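Trokavow two-arm kit, part 2: grippers, cables, logging

Part 1 covered assembly and the bench frame. I have now had the Trokavow kit on the bench long enough to say something about how it picks things up. The unit is on loan from Plirkimton and goes back in December. They have not seen this text.

The test task is sorting artificial fruit to and from a red plastic plate. I picked fruit over blocks for the range of shapes. A grape bunch gives the fingers no flat faces to close on, and an apple rolls if one finger touches first. Both arms work over the same tabletop, so reach and clearance get tested at the same time as grip. 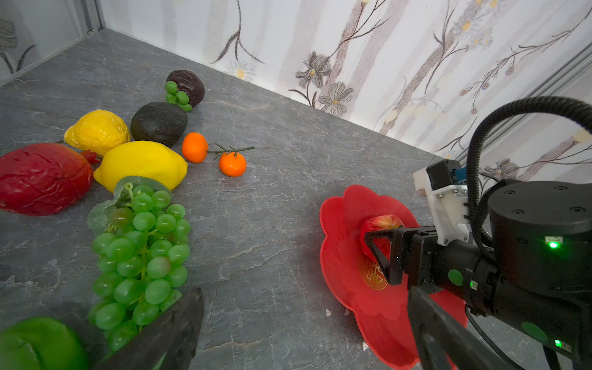
Grip force is set in software on a scale that the manual never ties to newtons. I left it at 3 for everything. At that setting the apples lift without slipping and the grapes survive. Above 5 the grapes start coming off the stem, and I stopped there. The manual says the scale can be changed per object, but the setting is lost on every restart. I reported this and was told it is a known issue.

Finger alignment was good out of the box on one arm and visibly off on the other. The fix is a shim under the finger mount. Plirkimton includes shims in the parts bag without mentioning them in the parts list.

The plate is harder than the bare tabletop. With the fingers open wide, one of them can come down outside the rim while the other is inside, and then closing the gripper drags the plate. The supplied motion planner does not model the rim at all. I added it by hand as a ring of short boxes, which is tedious but only has to be done once.
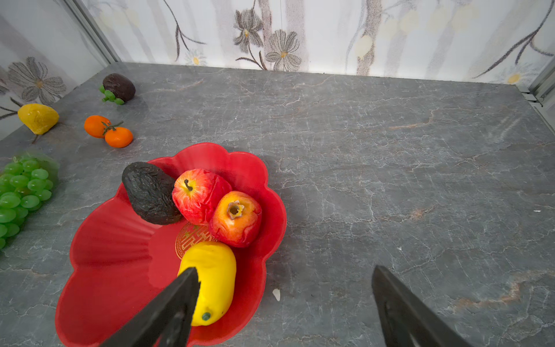

One reader commented under part 1 that the rim problem goes away with the narrower Berchtold fingers, which fit the same mount with two screws, and that the cost is a smaller opening: large items then have to be approached end-on. The same comment warned that the Berchtold fingers need the closing limit reset or the motor stalls at zero.

I have a pair on order and will put the numbers in part 3. My guess is that the smaller opening will be a nuisance with the mango and fine with everything else.

Cables are the weak point of the kit. The corrugated conduit is stiff and wants to spring outward at the shoulder. There is enough slack for the full range of motion, but where that slack ends up depends on which pose the arm was in when you fastened it. Do this with the arm raised. I did it with the arm folded and had to redo it.

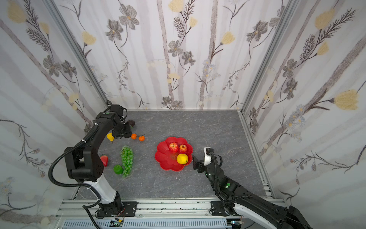
Both bases bolt to the front rail, and the rail is stiff enough. I checked the bolts after the first 1000 cycles and none had moved. The joints get warm at the shoulder and stay cool at the wrist.

Logging goes through Clavulgate, which is a separate license. It records joint positions and video together and the timestamps line up, which I can't say for the free logger in the box. A session can hold up to 3000 episodes before it has to be split. Export is slow. Search works only on episode names, so name them properly from the start.

Wrist video blurs during fast moves. Shortening the exposure helps, at the price of more noise, and I ended up adding a second lamp and slowing the last part of each approach. 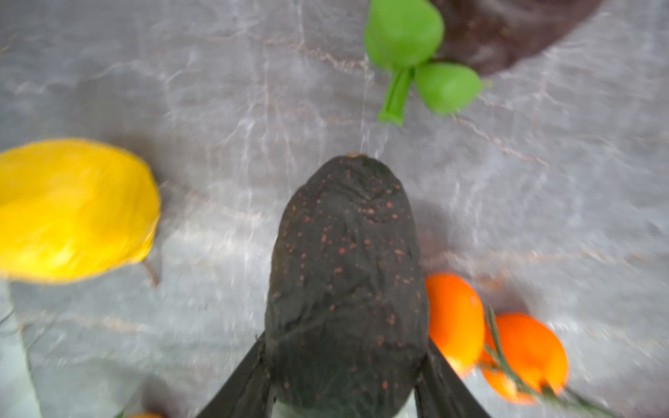
Dark objects are where exposure matters most. The stock detector loses the avocado fairly often on automatic exposure and rarely on a fixed setting. The lemons are found every time on either. I have left exposure fixed and written the value on a piece of tape on the rail, as the software does not save that either.

Would I pay for the kit at list price? For the arms and the frame, yes. The stock software I would replace in the first week. Part 3 will have the new fingers and the handover test, with one arm passing to the other, which so far works with the apples and fails with the grapes.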